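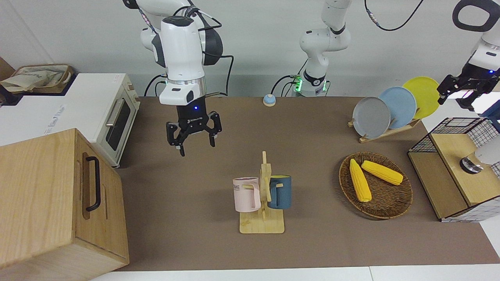
One reader wrote in after my last post to say that new houses in Plestlow are being built with pantries bigger than her first bedroom, and asked if anyone who lives in one really likes it. I couldn't answer her. So I'm going to go find out, and I need your help!

I'm looking for 60 households to talk to me about how much of their home they use. I write the Prosser housing newsletter, and this is for a long piece I want to run in June on floor plans, storage and the rooms people pay for and then never sit in. (My own dining room has been a place to fold sheets for six years, so no judgment from me.)

Who I'd love to hear from

You bought or rented a home built in the last 17 years, anywhere in Plestlow or out along the Hernel side of the county. Big, small, attached, detached, all fine. I'm short on people in places under 500 square feet, so please, please write if that's you. Renters too!

What you'd be doing

Keeping a simple room diary for six days. You jot down which rooms you were in and what you did there, and it's fine if it's messy. 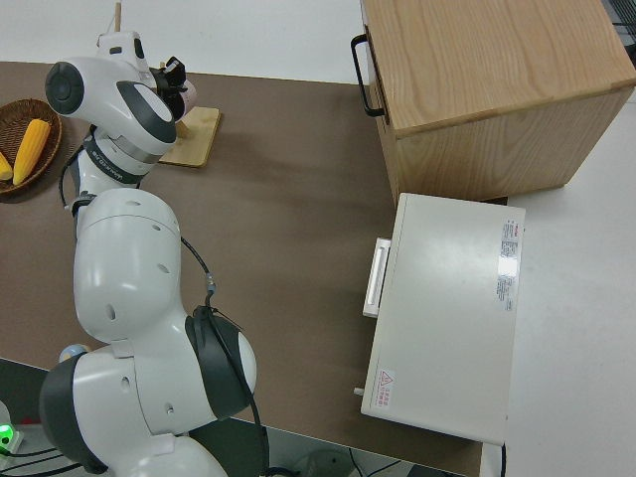

Talking with me on the phone once the diary is done. I tend to ramble, so pick an evening when you're not in a rush.

What you get

A $60 gift card, plus a copy of the finished piece before it goes out. I'll change your name if you want me to, and I won't print your street.

How to sign up

Send a note through the Nellolik sign-up page with your town, the year your home was built and who lives there with you. Kids and roommates count, and they're welcome to keep their own diaries. I'm reading everything myself, so give me a few days to write back.

Posted December 26, 2018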